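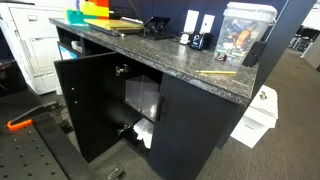
Gripper, week four

The new mount plate is on the arm since yesterday evening, and I want to write down how I did it before I forget the details. My memory for screws is not good.

For those who did not read the earlier posts: I am building a mobile arm in the shared workshop at Brellmont, mostly in the evenings. The base is bought second hand, the arm I assembled from a kit, and the gripper is my own work. I call the whole thing Gullard. My daughter found the name and I did not argue.

The first mount was printed plastic, and it bent. With an empty gripper it was fine, but when it closed on a door handle and pulled, the plate turned a little and the fingers slid off. I printed it again thicker, and then it cracked at the corner. So now there is a black plate with rows of small holes. I like the holes very much. When I want to move the bracket I take out the screws and put them back one row further, and I do not have to draw anything new.

The bracket is held by 4 screws with washers. I tightened them in a cross, a little each time, as Dezső Szekeres showed me. He has the bench beside mine and he repaired printing machines for most of his life. He also told me that my cables were too short, and he was right, of course. When the wrist turned to the end, the connector came out. I made new ones with a bigger loop, and tied them so that they do not touch the elbow.

For the software I keep everything in a program I named Barta. It is not beautiful. It reads the joint positions, sends the commands, and writes a log file which I look at with tea the next morning. Yesterday's log has 646 lines, and 16 of them are warnings from the wrist motor. All of these warnings come when the arm is stretched far out and low. I think the motor has to hold too much weight there, the new plate being heavier than the old one. I could move the bracket back by 2 rows and try again. If this does not help, I need to put a stronger motor, and for that I must first save some money.

Doors are my exercise at the moment. A cupboard door looks like an easy thing until you try to explain it to a machine. The hand has to follow a curve, and the centre of the curve is at the hinge, where the hand never goes. My first program pulled straight back, so the gripper fought with the hinge and lost. Now I give the width of the door by hand and the program makes the curve from it. Later I would like it to find this width alone — but later.

Black doors with a black handle are also a difficulty for my camera. The handle is thin and there is not much contrast. I tried more light and I got reflections. I tried less light and the edge disappeared. Somebody suggested a strip of bright tape on the handle, and I know it would work, but I want to keep it as the last solution.

To do before the next post:

Move the bracket and make the same test again.
Print softer pads for the fingers, with a small groove for bar handles.
Write the stop button into Barta properly, not only as a key on the keyboard.
Return the torque screwdriver to Dezső.

In the comments under the last post, a reader with the name Fokidance asked if I will share the drawings. Yes, gladly, but first I have to clean them, because the names of the parts are half in Hungarian and half in English. If you need only the bracket, write to me and I will send it as it is.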